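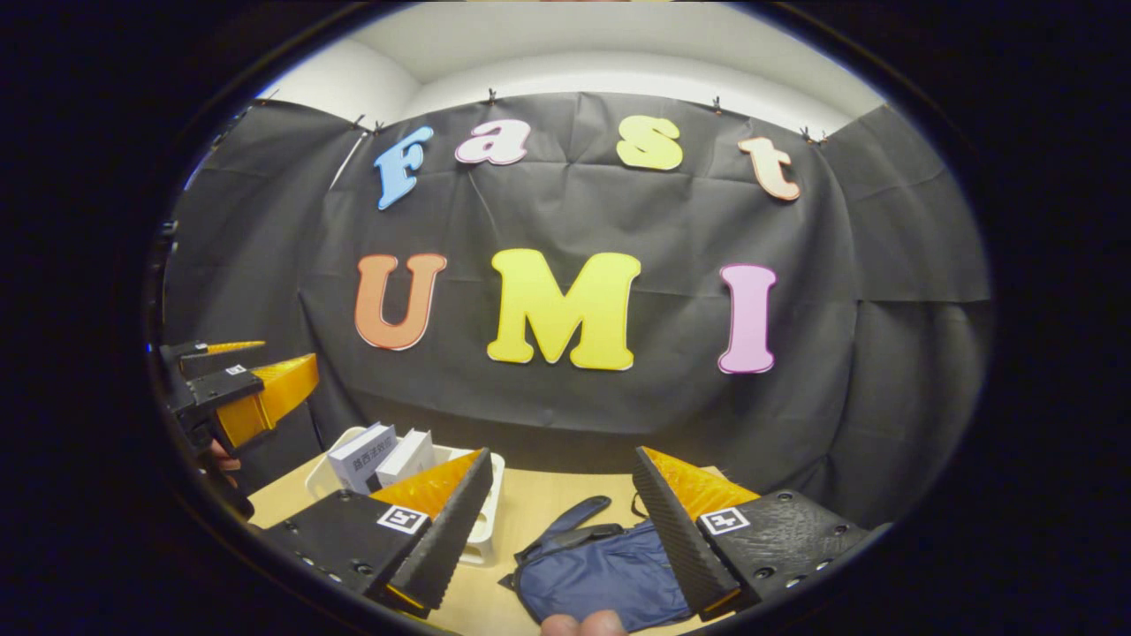
3. Building the hand-held grippers in a shared workshop

3.1 Place and people

The work was done in the shared workshop at Limgate, where our group rents one bench and has the right to use the printers in the evening. Ubaldo Melis and Suha Salameh built the grippers. Hadi Geagea wrote the recording software and Maya Zein planned the tasks. None of us had built such a tool before, and the text below is written for readers who are in the same position.

We needed two grippers, one for each hand, so that a person could show a task on a table with both hands. Each gripper had to be light enough to hold for a full recording period, and it had to be possible to repair it with the tools that are normally found in a workshop of this kind. We therefore refused all parts that must be cut on a machine which the workshop does not have.

3.2 Fingers and pads

The fingers are flat black plates with many small screw holes. Not all of the holes are used in the final version. We kept them because the position of the pad was changed several times during the build, and it was easier to leave a hole open than to print a new plate. At the end of each finger there is a ridged black pad, set at an angle towards the other finger. A translucent orange-yellow fin with a triangular shape is fixed along the finger (Figure 1).

The first pads were smooth. In the early trials, fabric slid out between them as soon as the wrist was turned. Melis then tried ridges of different depth, and the deeper ones held fabric better but left marks on soft cardboard. The version used in this paper is a compromise, and we do not claim that it is the best one. The fins were printed in a soft filament sold by Tralov. This filament takes water from the air, and in December, when the workshop was heated only during the day, we lost 11 fins to bad layers before Salameh began to keep the roll in a closed box overnight.

3.3 Markers

Every finger carries a small square marker in black and white. The software finds the marker in the picture and calculates from it how far the gripper is open. Our first markers were printed on ordinary paper and glued by hand. The glue made the paper wavy and the reading jumped by up to 3 mm. We changed to a matt sticker, pressed flat with a ruler, and after this the jump stayed below 2 mm in all our checks. A shiny sticker should be avoided, as the ceiling lamps of the workshop were reflected in it and the marker was then lost completely.

3.4 The recording table

Figure 1. Recording table at Limgate, seen from the camera of one gripper. The second gripper is at the far left. The navy blue pouch lies between the fingers, and the white tray with two boxes stands behind the left finger.

The table has a light wooden top and stands in front of a black cloth, which is held at its upper edge with small clips. We put up the cloth after the first trials, in which people walked behind the table to reach the drill and the estimate of the camera position became unstable. A plain cloth alone gave the software too little to follow. The coloured letters on it, which read "Fast UMI", gave the view large shapes with clear edges. The folds in the cloth were left as they were. Ayman Haddadin proposed to stretch it on a wooden frame, but the frame would have blocked the door of the store room.

The camera lens is very wide and leaves the corners of the picture black. We did not crop this area before saving. The crop is made later, during training, so that it can be changed without a new recording.

3.5 Recording and faults

In total 169 recordings were kept. A recording was removed when a marker was hidden for too long, or when the person stopped in the middle of the task. Objects were chosen from things already present in the workshop. Soft objects such as the pouch were the most difficult group, because the fabric takes a different shape each time it is put down, and Zein asked each person not to straighten it before starting.

The most frequent mechanical fault was a loose screw at the base of the finger. A drop of thread glue from Imusov solved this for one gripper. On the other gripper the hole was already too worn, and the plate had to be printed again. The clamp that connects the grip to the rail was copied from an older Mahasneh lamp holder and gave no trouble during the whole period.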